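Re: [manip-methods] wrist-only policies on appliance doors, glare results
From: Ruba Zoubi
Date: March 7, 2020
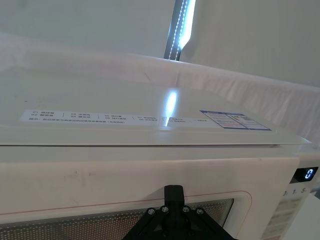 Replies inline. I have trimmed the parts of the earlier message that other people already answered. The short version is that the glare augmentation helps, the specular mask does not, and the history window matters more than either of them. All of this is on the microwave task only.

> On the last call you said the wrist-only policy loses the door when the
> LED strip is on. Is that a perception failure or a control failure? From
> the plots you sent I can't separate the two.

Perception, for the most part. I logged the output of the door-edge head separately from the commanded motion. With the strip on, the top panel of the oven carries a long narrow highlight that runs from the rear edge toward the front and crosses the printed label. The edge head is trained to regress the seam between the top panel and the front body, and it uses high-contrast straight lines near the top of the crop. The highlight is a high-contrast straight line near the top of the crop. In the failed episodes the predicted seam rotates toward the highlight over several steps and the approach angle follows it. The controller then tracks the wrong target quite accurately.

Evidence for this reading: if I replace the predicted seam with the calibrated one and leave everything else alone, the approach is fine under the same lighting. I did this for the 7 episodes with the worst angular error, and all 7 came back inside the approach tolerance.

There is a smaller group where the seam estimate is good and the gripper still stops short of the door. That one is control. It goes away when I lower the damping term, at the cost of harder contact. I have not tuned it further.

> What is in the evaluation set? Your earlier mail gives one success
> rate and no breakdown.

The set is 79 episodes, one appliance, one arm. Lighting is either strip on or strip off, and the start pose is drawn from the same box used in training. An episode counts as a success if the gripper reaches the pre-grasp pose at the door without touching the control panel side. Opening the door is not part of this test. I know that makes the number look better than a full task number would. Please do not compare it with the door-opening results in the Jikberg report, which score a different thing.

I left the single pooled rate out of this message on purpose. Pooling the two lighting conditions hides the effect you asked about. The per-condition table is in the repository with the episode logs.

> Why not mask the specular region and be done with it? Xu has a working
> mask and it costs nothing at run time.

I tried it. Xu thresholds on brightness and local saturation, grows the region by a few pixels, and fills it with the mean of the surrounding panel. On this oven there are two problems.

First, the body is cream-white and the backdrop behind it is also pale. Under the strip, the threshold that catches the highlight also catches parts of the curtain and, in some poses, a piece of the top panel. Raising the threshold keeps those but leaves the soft ends of the highlight in place, and the soft ends are enough to pull the seam estimate.

Second, the fill erases part of the label strip on the top panel. I had assumed the label was useless to the policy. It is printed parallel to the front edge, and the network has evidently learned to use it as a second cue for orientation. With the label partly filled in, the strip-on condition improves a little and the strip-off condition gets worse. Net effect close to zero, and it adds a threshold that has to be set by hand for each appliance finish.

I also tried masking the light strip itself where it shows up behind the oven. No measurable change. The policy seems to ignore it.

> Describe the augmentation properly. "Synthetic glare" could mean
> anything.

Fair. During training, on half of the samples, I draw a single elongated streak onto the crop. The streak has a random orientation, a random length up to the full height of the panel, and a Gaussian profile across its width. It is added in linear intensity and then clipped, so the center saturates and the edges do not. It is warped with the top-panel homography from calibration so that it lies in the plane of the panel. Without the warp the augmentation is much weaker. The network appears to learn that image-plane streaks are fake and goes on trusting the real ones.

The streak moves between consecutive inputs in the way a reflection would, meaning that it does not stay attached to the panel when the wrist translates. This took most of the implementation time. I use a virtual line source behind the appliance at a random position and compute the mirror position for each wrist pose. It is not physically exact, and the panel is treated as a perfect plane.

> Does the history length interact with this?

Yes, and this is the part I would like comments on. With a history of 2 inputs, the augmentation gives a modest gain in the strip-on condition. With a history of 6 the gain is much larger, and the seam estimate stays stable through the approach. With 6 and no augmentation there is still an improvement over 2, but the failures look the same as before, only slower to develop.

My interpretation is that the network needs some wrist motion to tell a reflection from a printed or structural line. The seam and the label move together. The highlight moves differently. With 2 inputs the displacement at our control rate is too small to be informative. Spacing the 2 inputs farther apart should give part of the benefit if this is correct. That run is queued and I don't have the result.

An alternative explanation is plain smoothing: a longer history averages out bad estimates. I can't rule this out yet. The check would be to shuffle the order of the history inputs at test time. Smoothing should survive that and motion reasoning should not.

> Privix reported that their door detector is insensitive to lighting.
> Have you looked at using it as a front end?

Only briefly. It expects a view with the whole front face visible. From the wrist, close in, we are looking down over the top panel and the mesh window runs out of view at the bottom. The gripper also sits directly in front of the window, so a large part of what a door detector would want is hidden by our own hardware. I ran it on the approach sequences and it returned confident boxes early on and nothing useful near the door. I don't consider that a fair test of their method, so I would prefer that it not be cited from this thread.

> The window trim has a strong color edge. Why is the seam the target and
> not the trim?

Mostly history. The seam was chosen when we were working with the Flolell unit, which had no colored trim. On the present oven the trim is a thin pinkish-red line that runs across the door above the mesh and turns down at the rounded corner on the right, and as a visual feature it is at least as good as the seam. It also lies on the front face, away from the reflection. A trim head would probably have avoided this problem on this appliance. It would not transfer to a plain door, and transfer is the reason for the project.

What I might do is train both heads and look at their disagreement as a failure signal. If the two implied door orientations differ by more than some bound, stop and re-estimate. That is cheap to add.

> Anything else that would change the conclusion?

Three things I have not controlled for.

The digital display on the control panel is lit in all episodes. I do not believe it affects the seam head, but I haven't tested with it off.

The scuffs on the body are the same in training and test, since it is the same oven. The network may be localizing from them. A second unit of the same model would answer this. I asked about getting one and was told May.

Exposure was fixed throughout. With auto exposure the highlight would change brightness as the wrist moves, and the augmentation does not model that.

The configs for the 2 and 6 input runs are in the repository under the same names as before, and the streak renderer is a separate module with no dependency on our training code. It needs a homography and a wrist pose per input. If anyone has wrist-view data of a glossy, darker appliance with calibration included, I would like to run the renderer on it before changing the reflection model.

Ruba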